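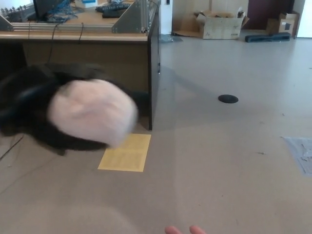

Vol. 6, p. 1,201

## What ends up on the floor, and does it matter?

Course project report by Yasuo Nagano, February 6, 2023

My project group was given a simple question by our instructor: does keeping the floor around a desk clear make people work better? The tidy-office articles all say yes. I went in doubting it, and after a term in the Provine room I still doubt most of it, though I have moved on one point.

The room has a desk with a metal frame on top, equipment packed around it, and cables hanging down in front. Things land on the floor next to it. Soft things, paper, whatever was in someone's hands. The yellow sheet is typical. Everybody walked past paper like that for most of October, and I never heard anyone complain.

Our main source was the Skistlow guide to shared workspaces, which says clutter "drains attention." It gives no data for this. The other source, a handout by Takagi, has a survey with 1,216 replies, but the people were asked whether they *felt* distracted, and the question came right after three pages on how distracting clutter is. I would not put much weight on it.

We kept a log. Each time somebody in the room stopped work to look for something, they wrote down what it was and where it turned up. The log was on paper and people forgot to fill it in — me included — so treat it with care. What it shows is that lost items were mostly small and mostly on the desk. Large objects on the floor got found right away. You can see them. 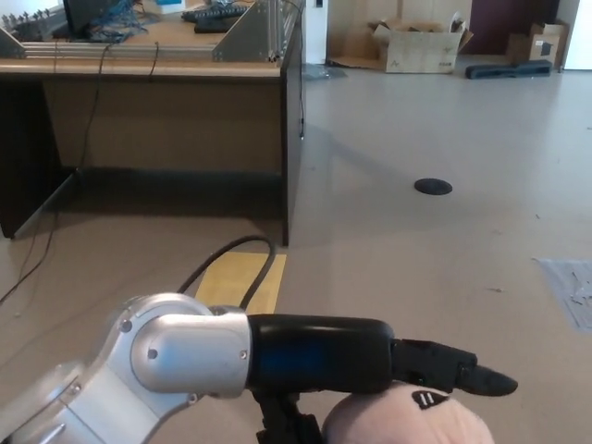
## Where I changed my mind

Cables. I had them down as an eyesore and nothing else. But a black cable looping over the yellow mat near where people step is a different thing from a cardboard box against the wall. One box has its flaps open and take up space, and I don't think they hurt anyone's work. The same goes for the plastic sheet until you put a foot on it.

Two people in the group wanted to recommend the full Parport system, with labeled zones and a sign-off form at the end of each day. I voted against it. The log gives no support for zones, and the form would be one more sheet of paper in a room that already drops paper.

What I would do instead:

- Route the loose cables behind the desk.
- Keep plastic off the part of the floor where people walk.
- Leave the boxes alone until someone needs the wall.

The rest of the group disagrees with the last item, and their reasons are in the appendix.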